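Feltard Small Parts Storage: Progress Report, September

Work this period covered the sorting of loose hardware and the changeover to a single type of compartment box at the Dudari bench area. The grant line for storage is on budget and no change to its scope is requested.

Sorting is complete for screws, washers and spacers. The washers had been stored by supplier and are now stored by inside diameter, which cut the number of separate labels to 117. Electrical terminals remain in their original bags. They will be moved once the Zamani order list has been checked against stock, as several part codes on that list are out of date.

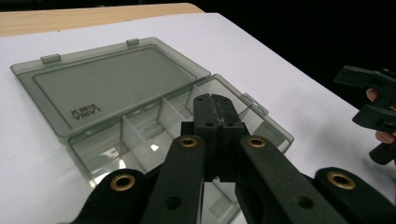

Compartment boxes are being set up empty before any parts are assigned to them. Partitions go in first, and the layout is then entered on the storage sheet. Boxes with a hinged lid were preferred over the lift-off type used before, as lids were often returned to the wrong box. Translucent plastic was specified so that stock can be checked with the lid closed. Each box will hold up to 1000 small parts, depending on size – the larger spacers will need more room than first planned.

Two items are open. The Prokik shelving has 2 uprights that do not match the drilled spacing, and replacements have been requested. The label printer also skips on narrow tape, so 19 labels were written by hand and will be redone.

Next period: move the terminals, fit the replacement uprights, and issue the revised storage sheet to all bench users.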